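**Call for readers and singers – Advent at Stincombe chapel**

The congregation at Stincombe is looking for 2 lay readers and a small group of singers for the Advent services. We share our worship with the people of Turnerdale, so you should be willing to travel between the two chapels.

Readers will prepare one lesson from Scripture for each service and lead the prayers which follow it. You do not need to have studied theology. We ask that you read slowly, with a clear voice, and that you have spent some time with the text before you stand up. Singers will learn four hymns and one psalm. The psalm is sung without organ, and we begin to practise it in November.

It is not necessary to be a member of our church. If you are still unsure what you believe, you are also welcome – Advent is a season of waiting, and many of us are waiting too.

There is no payment, but travel costs are returned to you. Please write a short letter to the chapel office at Stincombe and say which task you prefer, and whether you have read or sung in a church before.
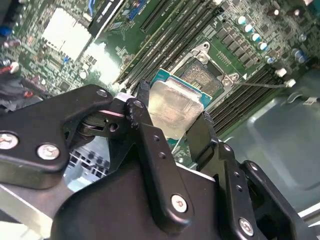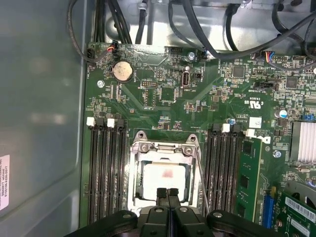 *Reading time: 2 minutes*

Letters may be written in any language you pray in. We will answer every one of them.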